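Contract disputes: what the Polamby kitchen case means for your next job

Members have been asking about the kitchen remodel case at Polamby, which was settled in April after dragging on through most of the winter. We now have permission from both sides to go over the basics. Neither side admitted fault.

The homeowner, Sulastri Teoh, hired Litik Remodeling to take out a wall between her kitchen and dining room, move the sink and put in new cabinets and counters. The contract was two pages long. It gave a total price and said payment would be made "in stages as work proceeds." It did not say what the stages were.

Trouble started when the wall came down and the crew found old wiring that had to be replaced before the inspector would sign off. Litik's owner, Maximiliano Quezada, told Ms. Teoh the extra work would cost $3000. He says she agreed to it in the driveway. She says she agreed to get the wiring looked at and was waiting for a written price. Nothing was put on paper by either of them.

When the bill came, she paid the part she recognized and held back the rest. Mr. Quezada pulled his crew the following Tuesday with 70 percent of the cabinets hung and no working sink. The house stayed that way for 35 days. Ms. Teoh washed dishes in the bathtub. Mr. Quezada had a counter he had already paid for sitting in his shop and could not start his next job on time.

The two sides met with a mediator in the end. The session took one afternoon. Ms. Teoh paid part of the wiring cost, Litik came back and finished, and each side covered its own fees. Both told us the fees came to more than the amount they were still arguing over by then.

A few points for members who do residential work:

Write out the payment stages. "Rough plumbing passed" is a stage. "As work proceeds" is an invitation to argue.

Use a change order for every extra, even a small one. A text message with the price and a reply saying yes is better than a talk in the driveway. A signed form is better than a text.

Put a line in the contract on hidden conditions – wiring, rot, old pipe – that says who decides, how fast, and what happens to the schedule in the meantime.

Do not walk off the job without sending written notice first. Check your contract for how many days you have to give. Walking off early can leave you owing the customer money even when the unpaid bill is a fair one.

Do not remove or damage anything you have already installed. Once it is attached to the house, you generally need the lien process to get paid for it, and lien deadlines are short.

Our sample change order has been updated and now fits on one side of a page. Paper copies are at the front desk on Purba Street, in pads of 26. The hidden conditions wording is on the back of the pad cover. If you are still using the old Flaltia form, please recycle it, as the signature block leaves out the date.

Ms. Teoh's kitchen passed its final inspection and she is cooking at home again.

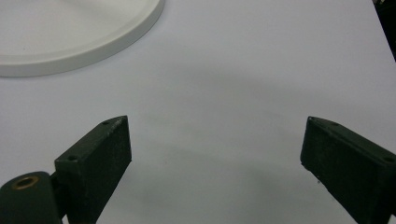
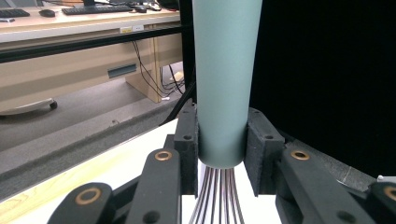
A round off-white piece on a pale tabletop (first photo) and a whisk with a pale green handle (second photo).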